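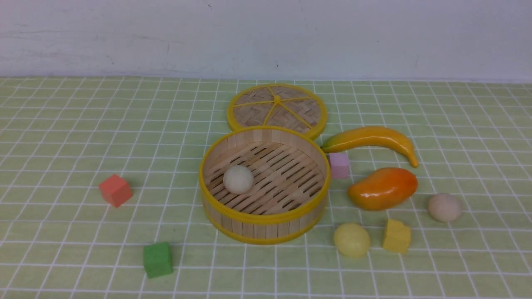
竹蒸笼和它的盖子

德拉诺的桥

去伊尔登的人很多，从伊尔登再往东走的人就少了，到了二月里，整节车厢常常只坐着四五位老太太和她们的包袱，外加一个像我这样揣着笔记本、一脸外地相的人。我那时候在班索普旅行指南社做修订员，说起来好听，其实就是拿着上一版的书，一页一页走过去，看看书上的旅馆还开不开，汽车还来不来，博物馆的星期一是不是仍旧关门。春天和夏天的线路早就叫有资历的同事挑走了，剩给我的总是冬天，总是慢车。

我的主编叫鲁比莉·卢瑟福，嗓门很大，心肠很软，办公室里养着一盆从来不开花的茉莉。我出发前，她从抽屉里拿出一沓用毛线捆着的信，往我面前一推，说：“浩然，你顺路把这件事了结了吧。”

信全是一个人写的，署名埃尔日别塔·扎瓦兹卡，住在德拉诺镇。字写得很端正，是从前学校里教出来的那种斜体，每个大写字母都拖着一条小尾巴。头一封信很客气，说贵社的指南第121页上写着“过了石桥便是老磨坊，桥上看日落尤佳”，可是德拉诺没有石桥，德拉诺什么桥也没有，到老磨坊去要坐渡船，特此告知，顺颂编安。第二封信还是客气，说新版已经拜读，石桥仍在。往后的信一封比一封短，最近一封只有一行：“夏天又来了一对夫妇，问我桥在哪里。”

“怎么没人改呢？”我问。

鲁比莉叹了口气，说每一版的修订员都写了要改，可是那一页的地图是很早以前画的，桥画在地图上，改字就得改图，改图就得重画，重画要钱，于是每次都说下一版。“再说，”她压低声音，虽然屋里只有我们两个，“写那一段的老先生坚持说有桥。他说他在桥上站过。他人已经不在了，你说我跟谁争去？”

就这样，我坐上了从伊尔登往东的慢车。

要是你没有坐过那趟车，我很愿意多说几句，反正车上的时间也有的是。车从伊尔登出来，先沿着啤酒厂的围墙走很久，围墙上隔一段就有一扇绿铁门，门从来不开。随后是果园，二月的果园没有什么可看，树都裹着草绳，一排一排，像站着睡觉的人。再往后地就平了，平得让人心里发空，天边有一座水塔，你看着它，打个盹，醒过来它还在老地方。列车员每过一站就进来添煤，添完了在炉子边上站一会儿，跟老太太们说说谁家的女儿要嫁到城里去了，谁家的鹅不肯下蛋。老太太们也不把我当外人，隔着过道塞给我腌黄瓜、罂粟籽卷，还有一种硬得可以敲钉子的姜饼，说是要含在嘴里，含到下一个大站才能咬。我含了两站，咬了一口，差点把牙留在那里。

我在日记本里夹着那张车票，票面上用紫墨水盖着日子，2/3/19。墨水洇开了一点，3的尾巴连到了横线上。我后来翻到它，总能闻见煤烟味，大概是我自己想出来的。

到德拉诺天已经黑了。站台上只亮着一盏灯，灯下停着一辆面包车，车门上漆着“马祖雷克旅馆”，漆掉了一半。开车的是个年轻姑娘，戴一顶男人的皮帽子，问也不问就把我的箱子扔进后座。

“你是写书的那个。”她说。

我说我是修书的。

“修书的。”她把这三个字在嘴里过了一遍，觉得好笑，自己笑了一路。她叫奥莱西娅·乔尔诺沃尔，冬天替旅馆开车，开春以后撑渡船。我一听见渡船就坐直了，问她船现在还走不走。她说河冻着呢，走什么船，走过去就是了。

“那老磨坊还在不在？”

“在，在，你别急，”她说，“大家都问磨坊，到了又不进去，站在门口说一句真旧，就回来吃饭了。”

马祖雷克旅馆是一栋两层的黄房子，老板娘雷娜塔·瓦西莱夫斯卡在门厅里等着，围裙上有面粉，手里拿着一把铜钥匙。钥匙上挂着一只木头梨，梨上烫着21。我心里纳闷，这样小的旅馆怎么会有二十一号房，后来上了楼才明白，她家的房号是按她婆婆生前喜欢的数目编的，婆婆喜欢三号、七号、二十一号，不喜欢四到六，所以走廊里的门牌跳来跳去，新来的客人没有不走错的。指南上写二十一号房临河，这一条是对的，我当晚就在本子上打了勾。窗子外头黑沉沉一片，听得见冰在底下闷闷地响，像有人在楼下挪柜子。

晚饭是酸汤和荞麦饭，雷娜塔坐在我对面看着我吃，看得我不好意思剩。我提起扎瓦兹卡太太，她把勺子放下了。

“你是为那些信来的？”

我说是。

“哎呀，”她朝厨房里喊，“奥莱西娅！他是为那些信来的！”

奥莱西娅从厨房探出头来，嘴里还嚼着东西，说：“那她今晚可睡不着了。”

“你别去告诉她。”

“我已经告诉她了，我在站上打的电话。”

第二天一早，雪停了，天蓝得有点不讲道理。我还在喝第一杯茶，扎瓦兹卡太太就来了。我从信里读出来的是一位又高又瘦、戴夹鼻眼镜的老小姐，进门来的却是个圆滚滚的小老太太，裹着两条披巾，脸冻得通红，手里提着一只网兜，网兜里是班索普指南的各个版本，书脊都翻毛了。她把书一本一本摆在我的茶杯旁边，每一本都翻到有桥的那一页，摆好了，自己坐下来，把手放在膝盖上。

“您请看。”她说。

我看了。桥画得很好，有三个拱，旁边还画了一只小小的天鹅。

我替社里道了歉。我准备过一段很像样的话，在火车上对着窗玻璃练过，可是一张嘴就只剩下“对不起，太太，让您写了这么多信”。她摆摆手，说写信倒没有什么，冬天长，总得写点什么，她丈夫在世的时候她给他写便条，贴在碗柜上，叫他不要碰果酱。丈夫走了以后，她的便条没有地方贴。

“我只是不愿意人家白跑，”她说，“他们走到河边，拿着书，转过来转过去，脸上那个样子，您没有见过。有一年来了一位先生，带着新娘子，要在桥上照相。我能怎么办？我领他们到我家里，给他们吃了梅子糕。”

雷娜塔在柜台后面插嘴，说她家的梅子糕就是这么出名的，有人为了吃糕，故意去问桥。

“那种人我看得出来。”扎瓦兹卡太太说。

“看得出来你也给。”

“看得出来也给，”她承认，“糕都做好了嘛。”

我们说定上午一起到河边去，由我亲眼看一看没有桥，回去好写报告。奥莱西娅也要跟来，理由是冰面上哪里厚哪里薄只有她清楚。雷娜塔往我口袋里塞了煮鸡蛋，又嫌我的围巾薄，从门后头取下她丈夫的一条换给我，那围巾有一股烟草和樟脑合在一起的味道，我戴了一天，到晚上竟然有点舍不得还。

德拉诺的主街很短，可是我们走了很久。扎瓦兹卡太太见了谁都要停下来，跟面包房的人说这位是班索普来的，跟扫雪的人说这位是班索普来的，跟一条坐在邮局台阶上的黄狗也说了。每一个人都和我握手，每一个人都问我桥的事情怎么样了，口气就像问一个住院的亲戚。面包房的老板说他小时候也以为有桥，因为他父亲买过一本指南，他从书上看来的，他跑到河边找，没有找到，回家哭了一场。扫雪的那位则有另一套看法，他说既然书上有桥，镇上就应该照着书修一座，这样大家都省事。扎瓦兹卡太太听了，哼了一声，拉着我就走。

河比我想的宽。冰上盖着雪，雪上有一道踩出来的小路，弯弯地通到对岸，对岸几棵柳树后面就是老磨坊，屋顶塌下去一角。渡船倒扣在岸边的木架子上，船底新刷过沥青。扎瓦兹卡太太领我站到码头的木板上，转过身，很郑重地伸出一只手，把整条河从左到右指给我看。

“您看见桥了吗？”

“没有看见。”

“请您写下来。”

我摘了手套，在本子上写：德拉诺，无桥。她凑过来看，我写的是中国字，她看不懂，可是她盯着看了好一会儿，问哪一个是“桥”。我指给她。她说这个字真复杂，一定很结实。

我们踩着小路往对岸走。奥莱西娅走在最前面，拿一根长竿子，走几步往冰上敲一下，侧着耳朵听。我问她听什么，她说听它高兴不高兴。我以为她逗我，后来自己也学着听，厚的地方声音短，薄的地方拖一点尾音，她领着我们绕了一个弯子，说那底下有泉眼，冬天也不老实。扎瓦兹卡太太挽着我的胳膊，一步一步走得很稳，嘴里一直没有停过，说她是在河那边长大的，小时候每天坐船来上学，老船夫收不收钱要看他早上跟老婆吵没吵架；说十月里水最浅的时候，可以挽起裙子走到河心的沙洲上去捡河蚌；说她丈夫头一回到她家来提亲，船到一半起了雾，船夫找不着岸，在河上转到天黑，两个人在船上把该说的都说了，到了岸上反倒没有话了。

走到河中央，她忽然不说话了。

我以为她累了，停下来等她。太阳正好从柳树梢上过来，照在雪面上，晃得人睁不开眼。她低着头，用鞋尖拨开一点雪，冰底下黑黑的，什么也看不清。

“您社里那位老先生，”她说，“写桥的那位，他是什么时候来的？”

我说我只知道那一段在最早的版本里就有，他是冬天来的，我们社里新来的人都走冬天的线路，他那时候也是新来的。

“冬天，”她说，“冬天的话，我父亲他们是要铺路的。”

她慢慢地讲给我听。她还是小姑娘的时候，磨坊还在磨面，到了最冷的那几个星期，男人们就从采石场拉来石板，一块一块铺在冰上，好让运面粉的雪橇走得平稳，石板两旁插上云杉枝，枝子上挂马灯。开春之前再把石板拉回去。有一年回暖得早，来不及拉，石板全沉到河底下去了，从那以后就没有再铺过。她小时候提着灯跟在父亲后面，从这头走到那头，大家管那条路叫石桥。

“大家都叫石桥，”她又说了一遍，“我也叫过。我怎么给忘了呢。”

奥莱西娅拄着竿子站在前面，回过头来看我们。

我说：“那么他真的在上面站过。”

“他站过，”扎瓦兹卡太太说，“这个老糊涂，他怎么不写明白是冰上的！”她说完掏出手绢来擦眼睛，又说是太阳太晃。过了一会儿她问我，他在哪里看的日落，书上写了没有。书上没有写。她就自己选定了一个地方，往左挪了几步，叫我站过去，说应当是这里，这里正对着河湾，下午太阳从那里下去，要是他眼睛没有毛病，就会站在这里。

我们到底没有等到日落，那时才刚过十点，三个人的脚都冻得没有知觉了。老磨坊也去看了，我站在门口，正要开口，奥莱西娅瞧着我，我就把“真旧”两个字咽了回去。我们在磨坊背风的墙根底下把煮鸡蛋分着吃了，扎瓦兹卡太太从披巾里摸出一小纸包盐，她说她出门总带着盐。

下午我在她家的厨房里吃到了梅子糕。糕的事我不打算多写，写了就要有人来。我们把那几本指南又摊开来，商量新的一版该怎么说。我主张写“德拉诺无桥，往老磨坊请乘渡船，冬季可踏冰而过，须有当地人领路”。她嫌太干巴。她要我加上石板，加上云杉枝和马灯，加上她父亲。我说指南每一条都有字数限制，太太，连教堂都只有两行。她说那就从教堂那里匀一行过来，教堂反正人人都看得见。

我们为这件事争到天黑，雷娜塔打电话来问客人还要不要晚饭，奥莱西娅开车来接我，进了门也坐下了，也有主意，她要把渡船的钟点写上去，还要写明白狗免票。最后写出来的那一段，比原来的长出四倍，我用铅笔抄了两份，一份自己带走，一份留给她，她戴上眼镜，从头到尾念了一遍，改了我两个变格的错误，折起来放进了碗柜上的糖罐子里。

回到社里，鲁比莉看了稿子，半天没有作声，拿起红笔，又放下。她问我地图怎么办。我说地图我看不用动，只要在桥的旁边添一行小字，“冬季，从前”。她说这叫什么图例，哪一本正经的指南上有这样的图例。说归说，她还是叫人去添了。天鹅也还留着，画图的人说抹掉它太费事。

新版印出来，我寄了一本到德拉诺去，包裹里另外放了一条围巾，是还给雷娜塔的丈夫的，那天走得急，我到底把它戴上了火车。过了三个星期回信来了，还是那种斜体字，大写字母拖着小尾巴。信上说书已收到，第121页很好，她念给面包房的人听了，也念给扫雪的听了，扫雪的说早就告诉过你们有桥。又说围巾也收到了，可是雷娜塔的丈夫已经有了新的，叫我下回来的时候自己拿回去。信的末尾另起一行，写着：贵社指南第88页称本镇集市逢星期四，实为星期三，特此告知，顺颂编安。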